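Toy donuts: do they belong on one tray or two?
Board: Play Kitchens & Pretend Food

nmckinnon
April 2, 2022
Settle an argument. We have more toy donuts than sense, and two schools of thought on how to set them out. School one says a couple of pink ones on a tan tray and the mint one on the big navy placemat like it won something. School two says pile them on the gray tray and let the kids dig.

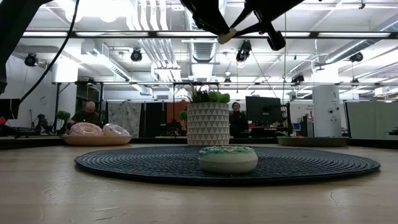
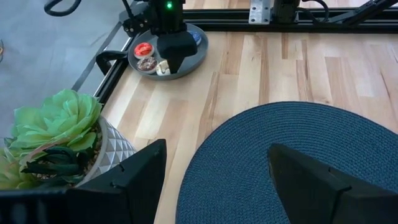
Toy donuts on the wood tabletop, first the mint green with sprinkles, then the gray tray.

I'm school one. Golnar is school two and will be along shortly to be wrong.

golnar_b
Present, and correct. A bakery with one donut out front is a museum. Gray tray has chocolate with sprinkles, a red-orange one, a cream one with drizzle. That's a menu.

prodromos_m
The placemat is the problem. Lovely thing, but it's huge and the donut looks lost at sea. Try a saucer.

nmckinnon
The placemat stays. It cost more than the donuts.

unathi77
Can I defend the plant? Green behind mint frosting, very classy. I'd eat there, if any of it were food.

prodromos_m
The plant is fine. The planter is doing geometry homework.

aliki.g
Practical note from someone with 4 kids: the raised rim on that gray tray matters. Flat tray + toddler = donuts under the couch until May. I found a Britent eclair in a boot once. It had been there long enough to pay rent.

golnar_b
Thank you Aliki. Rim gang.

nmckinnon
She said rim, she didn't say pile.

aliki.g
I'll say pile too. Sorry. Mine lose interest in anything displayed nicely in 2 minutes flat.

unathi77
Put the pink ones on with the chocolate and use the spare tan tray for "sold out." My niece loves telling me things are sold out. She has never once sold me a donut.

nmckinnon
Fine, I'll try the sold out tray. Mint stays where it is.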